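3 min read

Small Storage at Home: Project Report

Our group looked at how people choose where to keep small things. We asked 20 students in Brurnidholm to sort everyday items into boxes, cases and bags. Each session took 60 minutes.

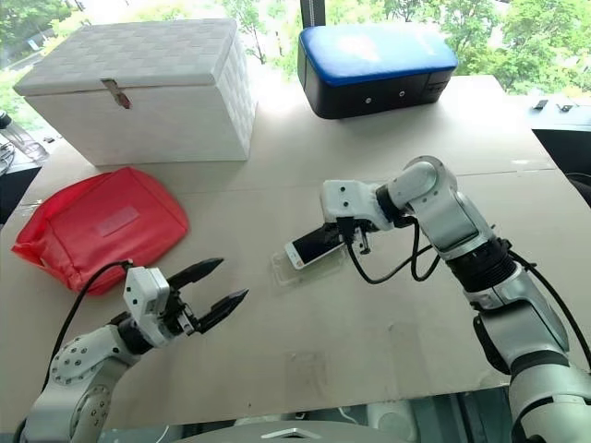

Fig. 5. White storage box, red bag, black case with blue top, and smartphone.

Most students put the phone in the bag, as it was quickest to open. The box was kept for things used less often. Next term we would test smaller boxes.

Related reports
Shared Shelves in Jindska
Packing for Taipe

Contact | © Eltance Student Projects | Back to top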